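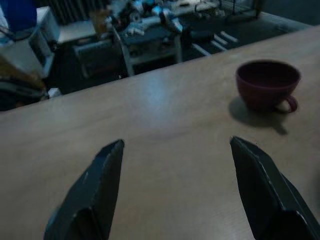
The cup has been picked up 976 times, and Jericho Dalisay would like it known that she is tired of it.

She keeps the tally in a paper notebook, which is a funny thing to find in a robotics group, but the notebook has never needed a software update. The rest of the project runs on code that needs one most mornings. Dalisay works at Tavstead, a small research outfit that wants household robots to learn from fewer lessons than they currently require, and the method she has been testing since March goes by the name of Koubek. It was called something longer, with a colon in it, until a reviewer complained.

The problem Koubek goes after is easy to explain at a party, although Dalisay says she has stopped trying. You teach a robot arm to lift a cup by steering it through the job by hand, over and over, while the cameras record. Feed the recordings to a learning program and, with luck, the arm will lift a cup by itself. Then you turn the handle the other way, or wait for the sun to go down, and the arm closes its fingers on a patch of air two inches to the left. It does this with complete confidence. It will then carry the air across the table and set it down gently.

"It's very careful with the air," Dalisay says. "I've never seen it drop any."

The usual cure is more lessons. Move the cup, record again, change the lamp, record again, and keep at it until the program has seen so many cups in so many places that it can't be surprised. Large companies can do this, having the people and the floor space. Tavstead has a room.

Koubek's idea is to let the arm decide which lessons it needs. After a small starter set of recordings, the program runs through its own plan several times before moving, each time with a bit of random noise mixed in. If the plans come out much alike, the arm goes ahead. If they scatter, it stops and asks a person to take over for the hard part, and only that part gets recorded. Most of the reach toward a cup is dull. The last couple of inches are where things go wrong, and those are the inches Koubek spends its money on.

None of this is wholly new. Researchers have been letting learners ask for help for a long time, and Dalisay is quick to say so, perhaps because the reviewer with the feelings about colons had feelings about that, too. What Koubek adds is a way of weighing the views from the cameras against each other. A camera on the wrist sees the final approach beautifully and is useless for finding anything that isn't in front of it. A camera up high sees the whole room and can't tell you whether the finger will clear the handle. Most programs mash the views together and hope. Koubek keeps a running guess as to which one deserves to be believed, and it is the disagreement between them that makes it ask for help most often.

In the first weeks it asked all the time. Dalisay would sit down with a sandwich, the arm would begin its reach, and the laptop would chime. She'd guide the gripper in, sit down, and the laptop would chime. The chime was changed to a softer one. Then it was changed to a light, which was worse, as she had to keep looking at it. 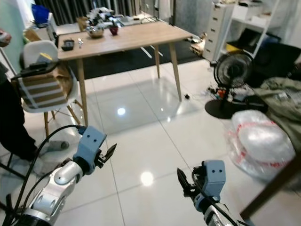 The choice of room was deliberate. Robotics papers tend to be set in a blank world of clean benches and even light, with one lonely block in the middle, and then everyone is shocked when the results don't survive a trip to somebody's kitchen. Tavstead wanted clutter from the start. Things get left where they are left. Glare is allowed to fall on whatever it falls on, and the glare turned out to matter more than the clutter did, to the annoyance of the person who had been so proud of the clutter.

A bright spot on a tabletop shifts when the camera shifts. To a person it's so ordinary that it barely counts as something to see. To the early versions of the program it was a pale, round, interesting thing that kept moving about, and on one bad Friday the arm spent most of the afternoon trying to pick it up. The high camera, looking from a different angle, put the bright spot somewhere else entirely. The two views argued, Koubek asked for help, and by the end of the day it had been shown enough to lose interest in reflections for good, or at least until someone waxes the table.

Dark cups had their own trouble. The inside of one can look like a hole, and the shadow of a handle can look a good deal like a handle. Dalisay had expected to need a special set of lessons for shadows. She never made one, as the program had already asked for them, a few at a time, at moments she found inconvenient.

The results so far are good in the modest way that good results usually are. To reach the same success rate on cups, the old approach took 800 full recordings in Tavstead's own tests. Koubek got there with a starter set of six and a long string of short corrections, which together came to a good deal less of a person's time. On bowls the savings were smaller. On a soft item such as a folded cloth there were hardly any, because the program was unsure from start to finish and asked for help with everything, like a new hire who has been told there are no stupid questions.

There is also the matter of being confidently wrong. The method depends on the arm knowing when it doesn't know, and sometimes it doesn't know that either. All the plans agree, the light stays off, and away it goes with its armful of air. A group at Kaltier, a company that builds grippers and had been lent an early copy of the code, found this happened most with objects that looked like something from the starter set and weighed much more. Dalisay's fix is to have the arm check, a moment after closing its fingers, whether it's holding anything. She admits this may not sound like the frontier of human thought. It caught most of the misses all the same.

The next stage, which has a name already (Tostby) and not yet any money, would let one arm's corrections teach the other. At the moment the left and right arms learn separately, and the left is better. No one set out to make it better. Dalisay is right-handed, the notebook lives on her right, and she suspects she has been leaning over to help the far side with more care than the near one. A table in the draft paper shows the gap between the two arms, and the caption gives it one flat sentence and moves on.

She has been asked whether she'll use a different cup for Tostby. She will, though the old one has to stay on as a comparison, for up to another year. She has turned to a fresh page in the notebook for it.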